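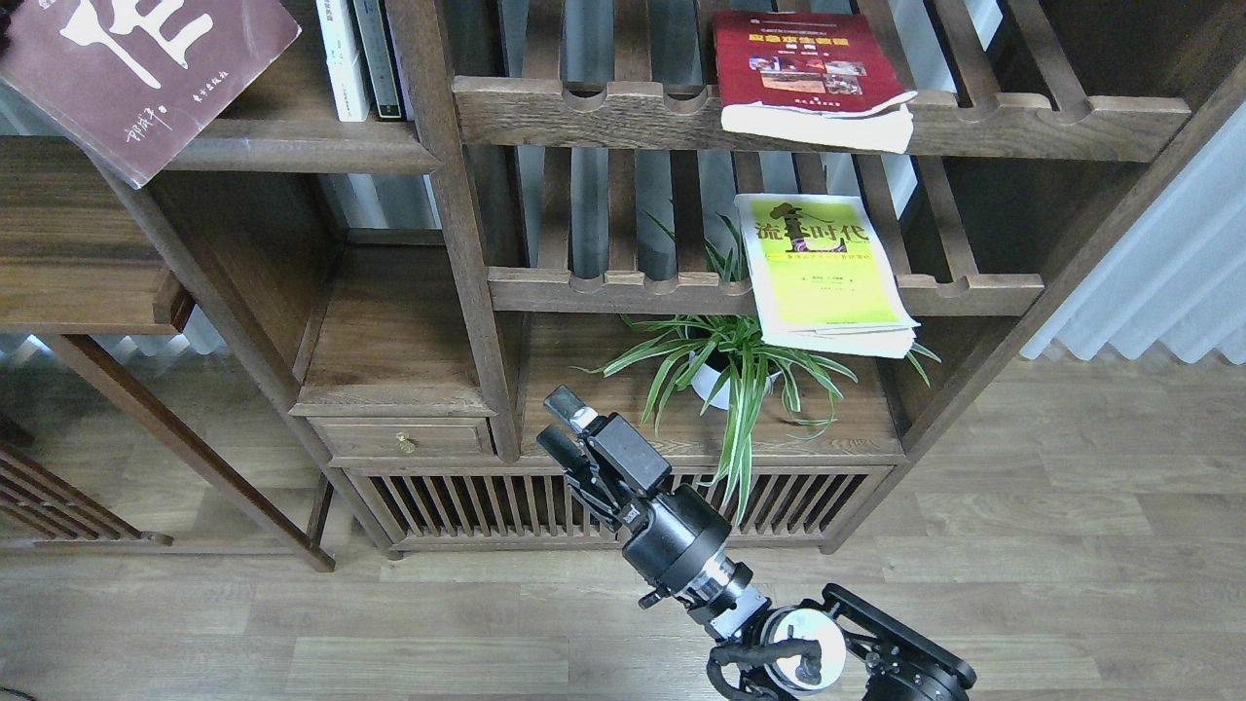
Home News Opinion Archive Letters Contact

Stop calling it a dropped book

2019-02-19

Last July a shelving robot at the Jacobs branch library pulled a hardcover off a shelf and let it fall onto the foot of a man who was reading the spines next to it. He had a bruise and went home. The incident form, which the library posted with its board papers, lists the cause as "dropped book." I think that wording is wrong, and I think it matters.

The robot was built by Nivirent and runs software from a second company, Zeditz. It had been working in the branch for 15 weeks. In that time it logged 617 picks, and the log is also in the board papers. Five of those picks ended with a book on the floor. The first four happened after closing, with the public out of the building, and each one was written up with the same two words.

Read the log entries and they have something in common. In every case the book was not standing straight between two others. One was lying flat with its edge past the front of the shelf. One was leaning. The machine closed its fingers on the cover, the gripper reported that it was holding something, and the arm backed away. What it was holding was the cover and a few pages. The rest of the book had its own weight and went where it wanted.

Anyone who has picked up a fat paperback by one corner knows how this goes. A person feels the pages start to slide and gets a second hand under it. The Nivirent arm had one gripper and a yes-or-no signal for whether the fingers had met resistance. It had no way to tell a good hold from a bad one, and the software treated every yes as a good hold.

So the fault was known, or could have been known, after the first two. A dropped book sounds like an accident, the kind of thing that happens to anybody with full arms. A false grip signal is a defect. You fix a defect or you take the machine off the floor until you can. You do not move it to daytime hours, which is what the branch did a week before the man was hurt.

Zeditz has said the success rate was better than 99 percent. That is true, and I don't find it comforting. The rate was worked out over all picks, and most of those were upright books on tidy shelves. People don't leave shelves tidy. They lay a book down sideways when they can't find the gap it came from, they set it at an angle, they put a plant next to it. A test on straight rows tells you how the machine does on straight rows.

The library in Vata has the same model and did one thing differently. Its staff set a limit of 200 grams on any item the arm could take while the doors were open. That rules out most hardcovers. It also makes the robot a lot less useful, and staff there complained about it. I would still choose it over what Jacobs did.

I am not against these machines. Reshelving is dull and hard on the back, and the branch is short of people. But the form should have a line for what the sensor reported and a line for what the gripper had hold of. When the two don't match, the robot should stay parked until somebody from the manufacturer has looked at it. Jacobs plans to start daytime runs again this spring. The form it will use is the old one.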